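29/09/2026
Fade test, artificial stems, second batch

Lamp cabinet stopped at 800 hours this morning. Pulled the Kusmont swatches first and let them sit before reading. The creams have held up well. The pinks have gone toward peach, worst on the cut edges where the dye was thin to begin with. Same result as April, so I'm treating it as the dye and leaving the lamp alone.

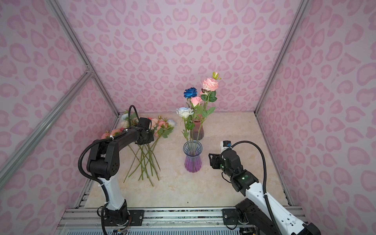

Loose artificial flowers on the marble-patterned top, pink spotted walls.

Greens are harder to judge. The Raravton leaf cloth looks unchanged until you lay it next to the control, then the yellow shows. Mirko Caputo read the same set without seeing my numbers and ranked them in the same order except for the two darkest. We'll do those again under the north window.

Lamp meter is at 2,455 hours. The Bradcombe sheet says change it at 3,000. Order one now, the last took weeks.
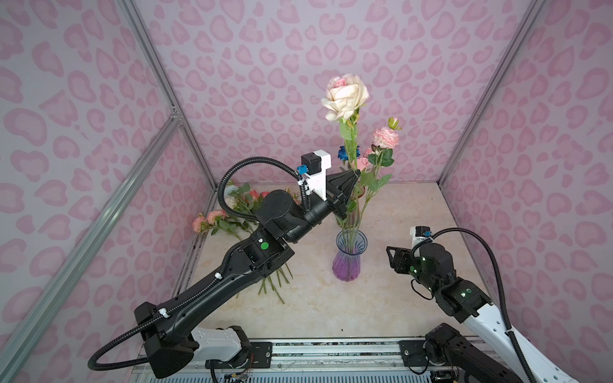 Wash test: lukewarm water, no soap, blotted and hung. Color came off the purple swatch onto the blotter, very faint. The rest left nothing. Greco want a soap version too. I'd keep it separate, as the backing glue may let go before the dye does.

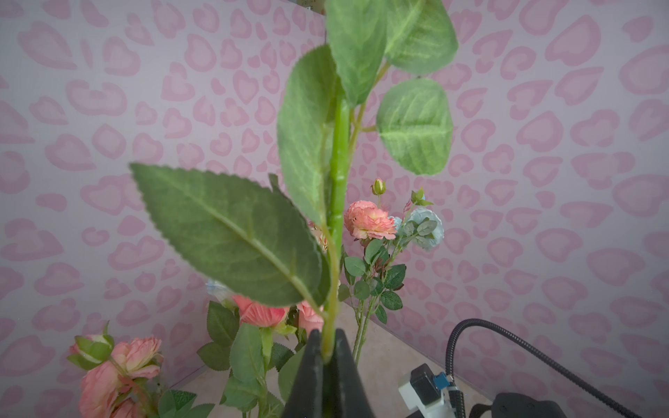 Stem coating: bend samples still soft after the heat cabinet, no cracks under the loupe. Sample 428 is tacky at one end. Bagged it apart from the others.

To do: reread dark greens, cut new pink swatches with wider edges, relabel the control drawer.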